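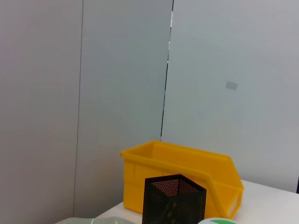

A yellow parts bin and a black mesh holder on the worktable at Ramine's open day in Gamside, seen from the robot's wrist.

GAMSIDE, 31 August 2024 – The line for the robot arm started at the coffee urn and went out past the loading door. Most of the people in it had come from the neighborhood. A few had driven in from the machine shops across the river, and they were the ones asking about cycle times.

Ramine has rented the old Clivitz printing works since May of last year. The company builds control software for robot arms that pick up ordinary objects and put them somewhere else. It sells to small warehouses and repair shops, the kind of places that handle 2,000 different items and can't afford to write a separate program for each one. Once a year it opens the doors and lets the public watch.

The main demonstration ran in a booth with pale gray wall panels and a white tabletop. A monitor outside the booth showed what the wrist camera sees, and visitors spent more time looking at that than at the arm. From up close a desk organizer is a large thing. The yellow bin behind it takes up a good part of the screen.

The task sounds simple. A visitor picks a small object from a tray, hands it to the operator, and the operator sets it down inside the booth. The arm then has to find it, grip it and drop it in whichever container the visitor has named. The software has not been told in advance what the object is.

Watching it is slow. The arm moves to a spot over the table, stops, shifts a little to one side and stops again. On the day we visited, it managed a glue stick and a door hinge without trouble. It tried three times to lift a rubber washer and then gave up, which the program is set to do. The operator cleared the table and called the next person forward.

Mesh is a known headache. A camera looking at a wall full of small holes also picks up light and color from whatever is behind it, and software that judges distance from the picture can decide the wall is farther away than it is. Ramine keeps a perforated holder in the demonstration for that reason. Glossy plastic brings its own problem, with bright highlights along the edges that move whenever the camera does.

In the next room, the company had set out Đorđević, its older system, named after the street where the first office stood. It does one job, sorting bolts by length, and it does it much faster than the arm in the booth. Several of the machine shop visitors stayed there for most of the afternoon. One of them wanted to know what it would cost to buy. It is not for sale, but the company took down his number.

Children under 10 were given a hand controller and a practice arm with soft foam fingers. The controller has a delay built in, and it takes a minute or two to get used to it. The adults who tried it were no quicker to learn – one man steered the fingers into the table and held them there until a staff member reached over and pressed stop.

There was a short talk at the end, given from a pallet. It covered safety fencing, the price of replacement grippers and the company's plans to test the software at a parts counter in Gamside this winter. Questions ran over by half an hour. Most of them were about jobs, and the answer was that the first customers expect to keep their current staff and use the arms on night shifts they have not been able to fill.

Ramine plans to hold the next open day at the same address. Entry is free, and parking is behind the building on the Clivitz side.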